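### 3.2 Regras para aceitar um episódio simulado

Aqui no grupo a gente demorou a admitir que precisava de regra escrita. No piloto do Virlow, cada um aceitava episódio do seu jeito, e quando juntei tudo (2.441 episódios, mais de 200 deles sem registro de versão da cena!) ficou impossível comparar qualquer coisa com o que o pessoal da Uvwood tinha rodado.

A primeira regra é chata, mas eu insisto nela: semente, versão da cena e parâmetros de luz vão no mesmo arquivo do episódio, nunca numa planilha à parte. A segunda trata da luz. Sombra forte e mancha clara no plano de fundo ficam no conjunto, mesmo quando o render sai feio – a tentação de limpar é grande, eu sei, e eu mesmo limpei um lote inteiro em novembro e me arrependi. A terceira: todo lote de 60 episódios passa por uma revisão visual, quadro a quadro no começo e por amostragem depois, e quem revisa não pode ser quem gerou.

Na revisão, olhamos primeiro a garra e depois o fundo. Na Figura 1, a garra verde-oliva está diante de uma superfície cinza, com uma sombra escura larga atrás da peça central e uma barra azul à direita; pela segunda regra, um quadro assim não sai por causa da sombra.

**Figura 1.** Garra simulada vista de cima, com sombra e manchas claras na superfície. 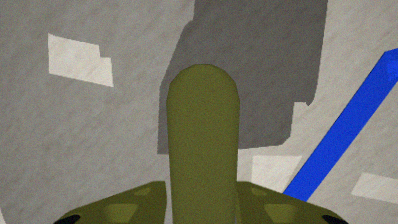

### 3.3 Divergência entre revisores

Quando dois revisores discordam, o episódio vai para uma pasta separada e fica fora do treino até a rodada seguinte. Usamos o Kamel para guardar os dois pareceres lado a lado.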